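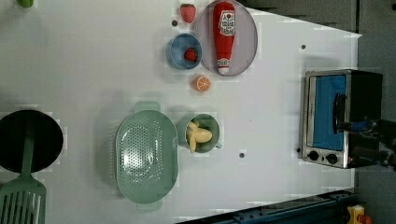 Toy ketchup, strawberries and an orange slice laid out on a white tabletop.

I had been trying to get the leader of the Brollow Street Band to sit down with me since spring, and when she finally did it was in her kitchen, with a clarinet in bits on the draining board and a pot of tea so strong I could feel my teeth. She doesn't like having her name in print (she thinks it should be the band's name or nothing) so I've left it out, and she says I can call her whatever I want as long as I spell Brollow right.

If you haven't heard them, they play old wedding and harvest tunes from all over the place, on clarinet, fiddle, two accordions, tuba and a drum that has been repaired more often than my car. Their third record, Zutlow, is out in November. I've had a copy for a fortnight and I've hardly played anything else!

I asked where the tunes come from, and off she went. "My grandmother had a notebook. She wasn't a musician, she just wrote down songs the way other people write down recipes. No proper notes, only words and little arrows going up and down. There are 52 of them, and for years I thought it was gibberish."

So how do you get from arrows to a tune? "You guess," she said. "You sing it wrong for a month. Then one day somebody in the band plays it a bit faster and you go, oh, it's a dance."

Nine of those songs are on the new record. My favourite is the fourth, which starts with the tuba on its own, very slow, and then the accordions barge in as if they've come to the wrong house. I told her it made me laugh out loud on the bus. She was pleased about that. "It's a song about a man who can't find his own wedding. It's supposed to be funny. People hear a minor key and put on a sad face."

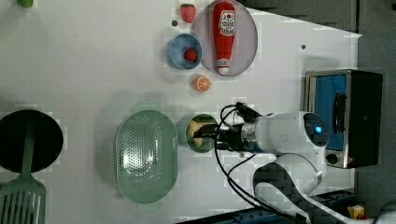 We talked for a long time about Idberg, where they made the record. It's a disused chapel up a hill, with a stove at one end and a lovely long echo, and they had it for six days. The whole band slept in the schoolroom next door on camp beds. "The tuba had a better bed than I did," she said. They played everything together, facing each other, with no going back to patch things up later, and you can hear chairs creaking between tracks. I asked whether she'd been tempted to cut the chairs. She looked at me as if I'd suggested cutting the clarinet.

Before all this they'd had a really good run. The last big night was at the Danzer, which holds 700, and they filled it. I was up in the balcony and the floor was bouncing. Did it feel like a step up? "It felt like a very long way to the back wall," she said. "I like 200 people. With 200 you can see who's dancing and who wants to be asked."

This year, of course, there's been next to nothing. They had a summer of festivals lined up and lost the lot. She has been teaching clarinet over the computer, which she describes as shouting at a postage stamp, and the fiddle player has been driving a delivery van. The band did manage one outdoor set in August, in a field, with everyone in their own chalk circle. "We were terrible for two numbers. We'd forgotten how to start together. Then the drum came in and it was all right."

They're pressing 300 copies on vinyl, with the words printed inside in the original and in English. She did the translations herself and says some of the ruder verses have been "tidied, but not by much". I had a look, and she's right, they haven't been tidied by much.

Before I left I asked to see the notebook, and she fetched it from a biscuit tin on top of the fridge. The cover has gone and the pages are soft as cloth. She found the page for the wedding song and sang me the first verse, following the arrows with her finger, and then stopped to put the kettle on again.

Zutlow is out in November, and the band are taking orders now.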